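Plotgate two-finger arm and planner, reviewed after 13 weeks in a catering kitchen

Let me say up front that I was the one dragging my feet on this. I run the wash and plating side at Hatwood, a catering kitchen that does mostly office lunches, and when Efren Pangilinan came back from a trade show in May all lit up over a robot arm, I figured I'd be mopping around an expensive coat rack by fall. So take this as a review from somebody who didn't want the thing (and has kind of come around, mostly).

What you get is the arm, a two-finger gripper, and the Plotgate planner, a program where you build your counter on screen and try out every grab before the real arm moves. The gripper is the Nedov one. You can order a wider set of fingers, and we did, for $345. The planner license for the first year was $2,684, and yes, I winced.

We went with it for one job: moving bowls from the clean rack over to the plating counter. If you've ever done that for a whole morning you know what it does to your wrists. Jawad Hashmi has been on that job longer than any of us, and he was the person I was worried about, because he's good at it and he's proud of being good at it.

Setup took us 5 days, and most of that was the planner. You drop in your dishes, your surfaces and whatever clutter you want, and then you run the pick and look at it from any side you like, including from right down by the gripper. I loved that low view! Looking up past the fingers at our big white serving bowl with the navy band on the rim, I finally got why Jawad kept saying the approach angle mattered so much with a tipped bowl. He'd been telling us that for days with his hands.
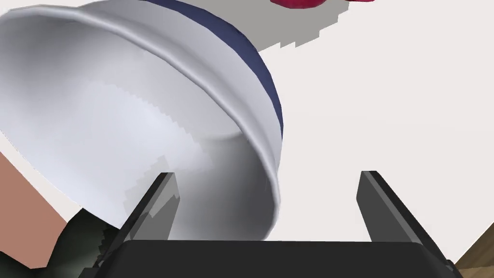 What I like

The planner is easy to learn. Virgilio Ignacio had never touched anything like it and he was building his own test counters by the second afternoon. The graphics are nothing fancy, you'll see jagged shadows and some blocky edges, but I'm not making a movie over here. It saves every run, so when Dindo Layug comes in for the evening shift he can pull up what we changed and pick it up from there.

The gripper itself is quiet and wipes down fast. And the stop button is big and right where your hand goes.

What I don't

The manual reads like it was written for somebody who already owns three of these. Adding a new dish shape means measuring it yourself and typing it all in, which is a pain when the boss buys a new bowl every time there's a sale. Support is friendly but slow. We also priced the Cabrera setup, and their people called back the same day, so keep that in mind if you're the type who calls a lot.

What changed for the crew

Nobody lost hours, and I got that in writing before I signed off. Jawad now runs the planner in the mornings and does plating after, and he got a raise for it, though I had to push. He says his wrists feel better. He also says he misses just putting on the radio and working, and I get that, because sitting at a screen deciding how a bowl ought to be picked up is a different kind of tired.

Milovan Vukadinović still won't use it and carries his own bowls. Fine by me.

Four stars. I'd buy it again, but I'd make them throw in the wide fingers.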